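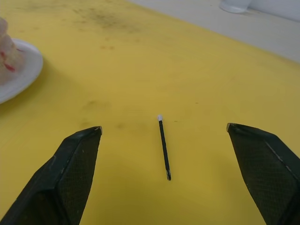
The town that hired a slogan

22/05/2022

So Soswood has a new slogan, and the slogan is "Soswood: Closer Than You Think." Closer to what, the press release doesn't say. I have lived here long enough to know that we are an hour and a half from the airport and a fair drive from a decent bagel, and I have never once been surprised by how short either trip was.

The slogan comes to us from Vendex, a communications firm over in Ganstead that the town council hired back in December to "reposition the municipal narrative." I went and read the contract, which is posted on the town website under Miscellaneous, right after the leaf pickup schedule. It runs 30 pages. The part that says what we get for the money takes up one of them. The rest is mostly about what happens if we try to get out of it, plus a long definitions section in which "Deliverable" is defined as anything delivered.

I want to be fair to the council. They had a rough year. The bridge repair went over budget, the parking meter business made the regional news, and the meeting where everybody yelled about the pool was posted online in full, with sound. If I were in charge of all that I would probably want somebody to reposition my narrative too. I just might have fixed the meters first. The one outside the post office still takes your quarters and gives you nothing, like a tiny blue-gray tax.

What got me writing tonight was something else. Vendex's other big client in the county is the developer who wants to put up the storage units on the old fairground. You may remember the fairground. You may remember that the council has to vote on it. The same firm is now being paid by the people asking for permission and by the people who grant it, and when a resident brought this up at the May meeting, the answer from the front table was that the two accounts are handled by "separate teams." Vendex has 6 employees. It says so on their own About page, where they are all leaning on the same brick wall.
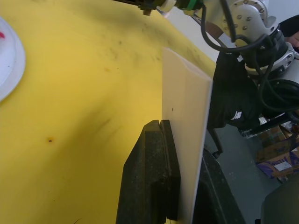
Yellow tabletop with a plate at the left and a cream-white board on its edge.

I don't think anyone is up to anything criminal. I think it's a small county and there is one firm that returns calls. But there's a form for this. Contractors are supposed to list their other clients if those clients have business before the town, and the copy in the file says "see attached," and nothing is attached. I asked the clerk's office and got a very nice email back saying the attachment was being located. It has been 2 weeks. I've found wedding rings faster than that, and I lost mine in a lake.

Then there's the public survey. The release says residents "overwhelmingly responded" to the new slogan. The survey results (page four of the packet, small type) show that 100 people filled it out, and the question was which of three slogans they liked best, with no box for none. The other two choices were "Soswood: Come On In" and "Soswood Works." I can see how "Soswood Works" might have been a tough sell with the meters the way they are. Still, I'd have voted for it, out of mischief.

My cousin spent a year in Riihimäki, in Finland, and when I told her all this over the phone she asked what the slogan was supposed to do. I said it goes on the sign. She asked what was on the sign now. I said it says Soswood. There was a pause on the line and then she changed the subject to her dog.

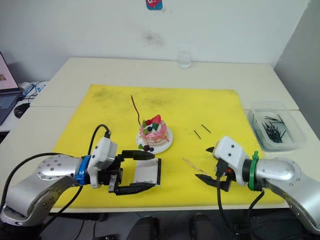

LOCAL POLITICS

A few people wrote in after my last post to ask how you go about getting town paperwork, so, quickly. You fill out the records request at the clerk's window or you send the same thing by email, and you ask for the document by name if you can. "The Vendex contract and all attachments" works a lot better than "everything about the slogan," which is what I put the first time, and which got me a picture of the sign.

The fairground vote is on the June agenda, second item from the end, after the dog license fees. Public comment comes before it and you get three minutes. They do run the clock. If you're planning to speak, sign the sheet by the door when you come in, and bring your own pen, because the one on the string has been dry since winter.

I'll post the client list if the attachment turns up.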